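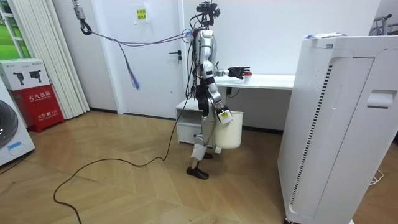 The first thing I learn at Suominen is that you take your coat off and then you keep quiet, at least until Rocío Marulanda has finished her take. She's operating the robot today, and the job is clearing a desk: pick up a cup, put it in the bucket, let go. My mother taught me this in an afternoon. The robot wants more than 100 goes at it, and that's before anybody moves the cup!

Each go is called an episode. Rocío makes the movements, the robot copies her, and everything its joints and sensors report is stored for the learning system to chew over later (overnight, mostly, on a machine in Muvcombe that I'm told sounds like a hairdryer). By the time I've got my notebook out she's on number 13.

"The boring ones are gold," she tells me. "If I get fancy, it learns fancy."

What surprised me was how much they care about the fumbles. Jhosep Usuga, who sorts the episodes, keeps a fair few where the fingers close too early and have to try again, as he wants the robot to see what recovering looks like. The hopeless ones he bins. He and Rocío disagree about which are hopeless, quite loudly, and I sat through 15 minutes of it over a single grasp.

Then they let me have a turn. I managed two episodes, both terribly slow, and Jhosep kept one of them. I've been telling everyone since.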